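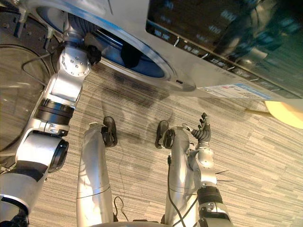

*Washer unload by remote control. Left gripper in the door opening, right hand held low.*

**Ticket 765: hand closes late in recorded demonstrations**
Opened by: Henrik Stöcker, Flastau site
Opened: 12 November 2025
Software: Zallemer recorder, Drarkell gloves on the operator side
Priority: medium

**Problem**

We are recording demonstrations of moving clothes between the washer and a basket. The operator wears the gloves and drives both arms. During the session everything feels normal. When I replay a recording, the fingers start to close after the arm has already begun to pull back. The policy we trained on these recordings does the same thing. It reaches in, backs out, and then closes on air.

Both hands are affected. The arms replay correctly.

**Steps to reproduce**

1. Start a session with both gloves connected.
2. Record one pick from the drum.
3. Replay it with the command tracks plotted against the joint readings.
4. Compare the time of the first finger command with the time the wrist reverses.

**Tried so far**

- Restarted the recorder and the glove service. No change.
- Swapped the left and right gloves. No change.
- Wired network in place of wireless. The operator view got smoother, but the offset in the file stayed the same.
- Recalibrated both gloves with the hand flat and then in a fist. No change in timing.

The offset is 70 ms at the start of a session and gets bigger the longer we record. Short picks hide it. It shows up most in the two-handed part, where one hand has to hold the cloth while the other takes a new grip. If the second hand is late in the data, the first one lets go too early on replay.

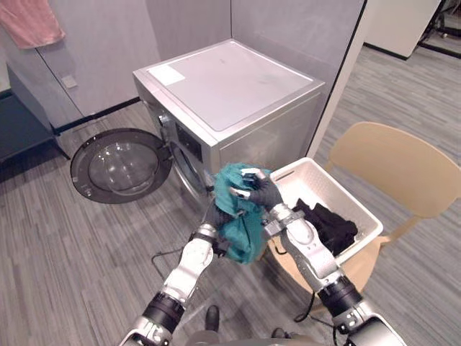
Paraschiva Lazăr: An offset that grows sounds like two clocks to me. Which timestamp is the recorder writing for the gloves, the one from the glove or the time the packet arrives? Arms and gloves need to be on the same one. Please also check whether the glove buffer is still at the default of 1000 samples.

**Reply, Henrik**

The arms are stamped by the robot computer. The gloves are stamped by the operator PC, and that PC was not syncing to anything. The time service had been switched off after an update. The buffer was at the default.

Changes made:

- Turned the time service back on and pointed the operator PC at the robot computer.
- Set the recorder to refuse a session if the clocks disagree.
- Cut the glove buffer to 5 samples.

I restarted both machines and recorded again, starting with the basket and no washer pick, so there was less to look through in the plots.
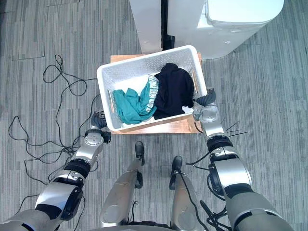 *Basket on the wooden platform, right gripper at the rim.*

Finger commands and wrist motion now line up at the start of the file and at the end. I left one long session running to see whether the offset came back, and it did not.

One side effect: with the small buffer, the right hand jitters a little when the operator holds a fist still. It is visible in the plots. A low-pass filter on the finger channels removes most of it, but I don't want to bring the delay back that way, so I am leaving it off for recording and applying it afterward.
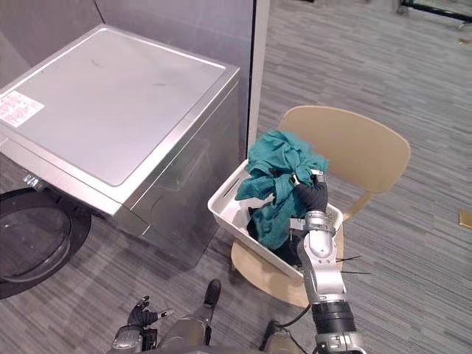 The old recordings are a separate question. The drift is close to linear within each session, so I can shift the glove tracks using the clock difference saved in the Zallemer log. It works on the sessions I tried. Sessions where the operator PC was put to sleep halfway have a jump in the middle, and I would drop those.

**Paraschiva**

Fine with me. Keep the raw files and write the shifted tracks to a new folder, with the correction value in the notes for each session. Don't mix them with new recordings in the same training run until one policy has been trained on new data only. Steinbach is on the same recorder version, so I will have them check their time service too.

**Status**

- Cause: operator PC clock not synced, made worse by a long glove buffer
- Fix in place at Flastau: yes
- Old sessions: correction script in review, Henrik
- Steinbach check: open, Paraschiva
- Retrain on new recordings: planned for December

Ticket stays open until the retrain is done.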